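September, past eleven at night, tea gone cold again

Well, I said I'd keep this up through the whole collecting stint and then I missed most of a week, so tonight is a catch-up. I've been at Wikonell all day and my shoulders feel like somebody else's.

The number on the whiteboard this morning was 90. By the time we packed up it was 99, and if nine good runs doesn't sound like much for a full day, well, it didn't feel like much either! The task we're on now is a long one (lift the strap, open the box, something into the cup, pail last) and a run only goes in the pile if the whole thing comes off without me stopping to think. That's the bit I'm worst at. I stop to think all the time. The arms sit there while I make up my mind, and then the poor model gets a lovely clean lesson in how to dither.

I had a proper look at my rejects over lunch, 19 of them since we started on this layout, and nearly all are the strap. It's soft, so it never stands quite the same way twice, and I come in too low and knock it flat. The good ones are all from coming in high and a bit to the side. I wrote HIGH AND SIDEWAYS on my hand in biro and it's still there now, after the washing up.

The other thing I keep going round and round on is how much to shift things between runs. Brilach (our name for the first batch, don't ask) was gathered with everything put back on little pencil marks, and the policy that came out of it was brilliant so long as you never, ever moved the cup. Slide it over a hand's width and it went for the old spot and closed on nothing, very confidently. So for Valente, this batch, we nudge things every time. I love the idea. I don't love what it does to my rhythm, as I'd only just got the reach for the box knob into my fingers and now it's never where my fingers think it is.

I got a bit cross about it around three o'clock and had a biscuit.

The afternoon went better. I did 4 good ones in a row after the biscuit, which is my best streak on this task, and I'd got both arms set for the next, left one over the strap and the right hanging back well clear of the cup, and felt almost like I knew what I was doing. 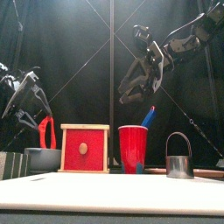

Prandura left a comment under last week's entry saying that I shouldn't be binning the fumbles at all, that a run where you knock something over and then put it right teaches more than ten tidy ones, because otherwise the thing never sees what to do after a mistake. I've been chewing on that all evening. I think it's half right? A fumble I recover from, yes, keep it, I'm sold. But most of mine end with me giving up and sighing, and I don't want it learning that.

So tomorrow I'm going to start a second pile. Tidy ones in one folder, wobbly-but-rescued in another, and the hopeless ones can still go in the bin. It means labelling, and I hate labelling, and I'll have to go back through those rejects to see if any are worth saving.

Must remember to take the good chair before anyone else gets in. Bed.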